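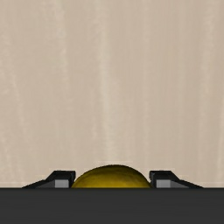
Wrist camera view in sim, gripper at the yellow object.

1/ Notes on the grasp-readiness check in Drasex, our planner wrapper. The old check compared the object mask centroid with the midpoint between the fingertips, in wrist image pixels. If the two were close, it sent the close command.

2/ The trouble is occlusion. In our wrist view the gripper body covers the bottom of the image, and at this range it also covers the lower part of the object. You get a dome between two fingers. The centroid of the visible mask is then the centroid of the dome, and it moves up or down with how much the body hides.

3/ The horizontal component is still usable. The vertical one is not. We were feeding both into the same distance threshold.

4/ Lensa Kumsa went through the logs from the March runs. 2,358 grasp attempts, 147 of them closed early. Almost all the early closes had the mask touching the top edge of the gripper body.

5/ First fix tried: fit a circle to the visible arc and use its center. Works on clean masks. Falls apart when segmentation eats into the dark rim, which it likes to do where the shading goes nearly black. A few pixels lost along the contour and the fitted center jumps.

6/ Second fix, now merged: keep the image for lateral error only. Depth along the approach axis comes from the last unoccluded pose estimate plus forward kinematics. Once the mask touches the body region we freeze the object pose and stop updating it.

7/ The freeze assumes the object stays put after that point. For a static tabletop pick, fine. If a finger nudges the object on the way in, the pose is stale and the planner has no idea. Ayana Negash wants a contact flag that drops the freeze. Agreed, not written yet.

8/ The body region is a fixed mask in the wrist image, rendered once per gripper model. Don't estimate it per step. We did for a while and it flickered by a row or two, enough to toggle the freeze on and off.

9/ Finger masks are separate and depend on opening width. We store 40 of them and pick the nearest. Interpolating between them gave no gain.

10/ Side effect on the table texture: the pale streaks in the wood grain used to show up as low-confidence blobs in the segmenter. The centroid check averaged them in. The new lateral check takes the largest component only, so they drop out.

11/ Config change if you're on Rosgate: grasp_check is now two thresholds, lateral and axial. The single value still parses but logs a warning. It will be removed 2 releases from now.

12/ Merged 4/12/23. King-fai Yip is rerunning the full set with the new check and the same seeds. Numbers go in this thread when they're in.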